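4. Wearing the grippers

Ornwood hand grippers, shared workshop build, rev 3. Notes by Žydrūnas Vītola, fixes from Līga Jõgi.

1. Power up both grippers, then wait for the tracker to find the cubes.
2. Check the cubes are tight on thier mounts. A loose cube ruins the whole take.
3. Black gripper left, white and black one right. Swap them and the log comes out mirrored.
4. Stand close to the job. Elbows loose, jaws pointing away from you.

Caution: keep cables clear of your feet before you start – not during.

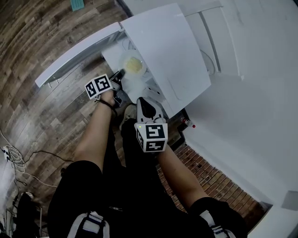

5. Hold still for 2 seconds, then go. Slow hands. Slower than you think.
6. Both cubes in view of the head camera the whole time. Lids and doors are the usual trouble, open them wide first.
7. Finished? Hold still again, then stop the recording.

Note: fault 3536 means a cube got lost for too long. Delete the take, redo from step 5. Recharge after 15 takes, dont push it.

Jaw pads wear out fast. Spares are in the Wonstead drawer.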